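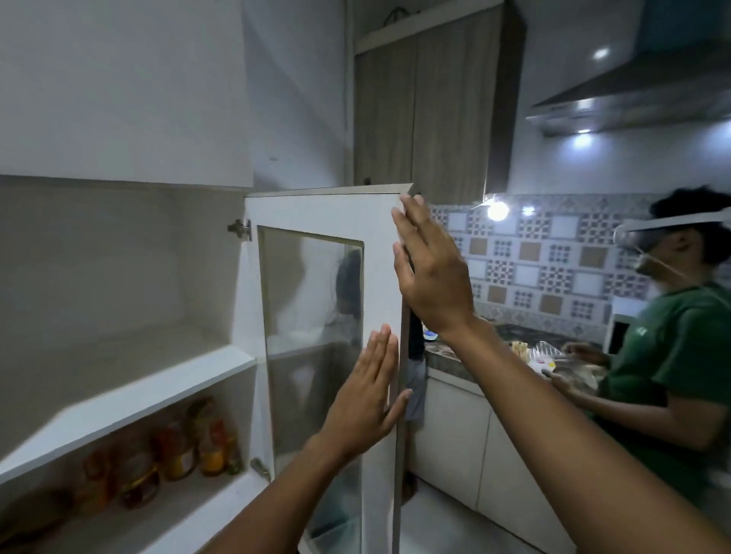 Mudassar Marwat told me, the first time I asked him to teach me karting, that a race is won in the braking zone and that I should quit worrying about my top speed. I was annoyed, because I'd just bought a bigger rear sprocket! But he's the reason Chapter 4 comes before the one on engines, so let's get into it.

At Dovurdale, where I did most of my learning, a lap is 486 yards with 7 corners. My first session there I ran 54 laps and braked in a different place on nearly every one (I have the data, and it's ugly).
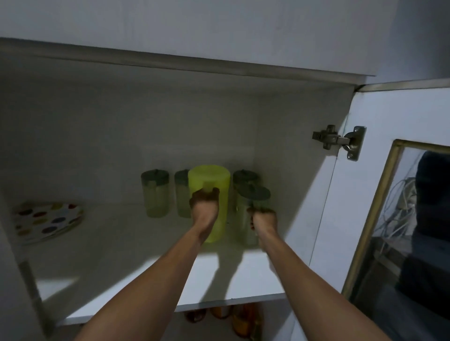
So we start with a marker. Pick something that doesn't move, like a patch in the asphalt or the end of a curb, and hit the pedal there every single lap. Don't go later yet. Once you can do it ten laps running, move it up by a foot or so and see what the kart tells you.
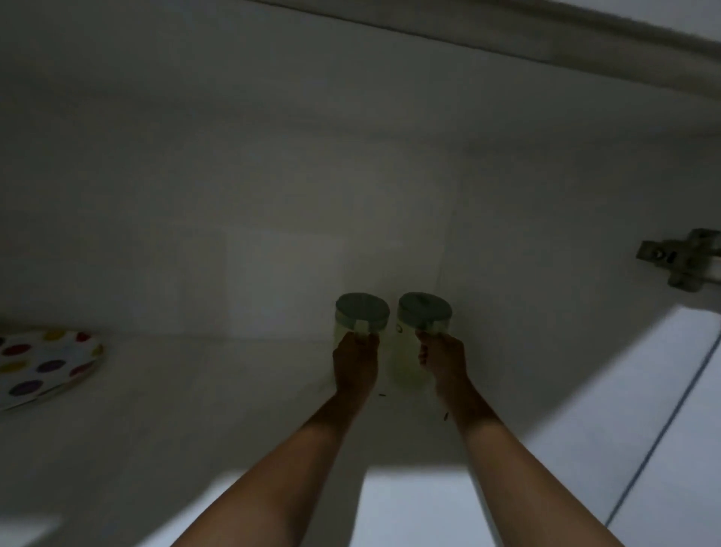
You'll feel the rear get light when you've gone too far, especially in turn three, the long left they call Gillano. My old Brokico chassis used to step out there at some 111 feet before the apex, and I learned to love it, more or less. Section 4.1 covers straight-line braking. Bring a notebook to the track and write down your marker for each corner before you read 4.2.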